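Sorting Objects Into Groups

What sorting means
Sorting is putting objects into groups by a property they share. A property is something you can observe or measure, such as color, length, shape or weight. The rule that decides which group an object joins is called the sorting rule.

Choosing a rule
A good sorting rule gives every object one group. "Red or green" is a clear rule for a set of red and green bars. "Nice or not nice" is unclear, as two people may give different answers.

Position is a property too
Objects of one color can point in different directions. A bar may lie horizontally, vertically or diagonally. Turning a bar changes its position. Its color and length stay the same.

Mixed bars in a bin
The gray bin holds three reddish-brown bars and three dark green bars. Sorted by color, they make two groups of three. The green bars are all in the right half, but two of the red bars lie elsewhere.
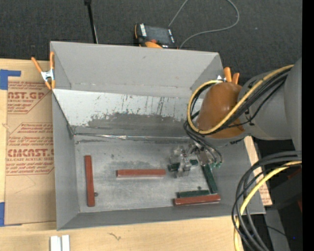 Try it
1. Collect 11 small objects from a drawer.
2. Write down one sorting rule.
3. Make the groups and count each one.
4. Mix the objects and sort them again with a new rule.

Words to know
Property: a feature of an object.
Diagonal: slanted.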